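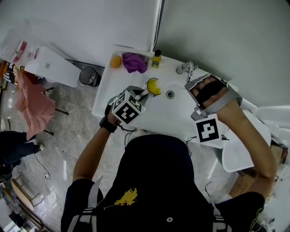 Trying to pick between two hand-held grippers for a sink job and going round in circles. One is the kind you grip like a handle, marker cube on top, the other straps over the back of your hand and fingers with a tag hanging under it. We've been wearing one of each at the sink so the same person does both in the same go, left hand on the cube one, right hand in the strap-on one, cables up to the shoulders. Head camera looks straight down on it all.

Problem is the tracking. The cube is solid, I get a pose nearly every time. The flat tag on the right hand drops out whenever the wrist rolls, and at a sink the wrist rolls constantly. Out of 2,348 frames in my last run the tag was lost in 259 of them, nearly all on the right hand turning over. Lost cube frames, hardly any.

But the strap-on one is much nicer to use. You can feel what you're doing. Handle one is like picking things up with barbecue tongs, fine on small round stuff, horrible on cloth.

So:

- is it mad to put a cube on the strap-on frame? worried about weight and about it knocking the tap
- would a second camera sort it, and if so where
- does anyone mix the two types in one set or is that asking for trouble later

Camera is running at 30 fps, exposure on auto. Arms it all ends up on are a pair of Falcão ones with plain two-finger ends, if that matters. Controller is the Orkora box, old firmware.

Ta in advance

**Posted by Ayman Alaoui, Dec 7, 2023**

---

**cloltside_bench**

Did this exact thing in July with a strap-on frame, so a few bits.

Cube on the back of the hand: yes, works, but keep it small and hollow. Ours was printed with thin walls and I stopped noticing it after ten minutes. Put it further back towards the wrist than you think. Over the knuckles it swings and you will clip the tap, we did it loads. If you cant fit a cube, two tags at an angle to each other (like a little roof) gets you most of the way. The flat single tag is always going to vanish edge on, no software fixes that.

Before you print anything though, turn off auto exposure. White sink, white counter, white wall, shiny tap, and then a white cube and a white tag in the middle of it. The camera will be hunting all over the place, and a dark sleeve coming into view makes it worse. Fix the exposure short, add a lamp if it goes too dark. I'd guess a fair few of your 259 are blur or washed out and nothing to do with the angle. Save the lost frames to a folder and flick through them, takes five minutes.

Also check the print on the tag. Glossy paper under ceiling lights is hopeless, use matt.

Second camera – I'd leave it till last. You then have to line the two up in time and space and keep them lined up, and every time somebody nudges the stand you start again. If you do go for it, off to the right and lowish, looking across the basin.

On mixing: we kept them seperate. The hand-held one closes in a straight line and the strap-on one follows your fingers, and if the arm at the far end is plain two-finger it can't copy half of what your hand does. Looked lovely in the recordings, then the arm just pawed at the cloth. So for your Falcão pair I would lean towards the handle one, annoying as it is. Practise with it. The tongs feeling does go after a day or so.

---

**m_ivby**

just use the cube one on both hands. done

---

**tofts**

Mostly agree with the first reply, not sure about leaving the second camera till last. If the wearer leans over the basin the head view moves a lot, and the right hand ends up right at the side of the picture where the lens is at its worst. A fixed camera gave us something steady to check against even when we didn't use it for anything else. Cheap one will do.

Two other things.

Cables. If they come off the shoulders with no slack, reaching forward tugs on the gripper and you fight it without noticing. Clip them at the elbow, leave a loop. Our right hand paths got smoother just from that.

And try it the other way round, left hand in the strap-on and right hand on the handle. You're comparing the grippers but you're also comparing hands, and most people do the fiddly stuff with one and hold with the other. 200 tries each way would tell you more than another long run the same way. Keep the objects in the same spots when you swap.

No idea about the Orkora firmware, ours is a different box.

---

**Ayman Alaoui**

Thanks all. Fixed the exposure this afternoon and the dropouts are down already, didnt count yet. Printing the roof thing tonight, the full cube hits the tap on my frame wherever I put it. Will swap hands tomorrow. Matt paper ordered.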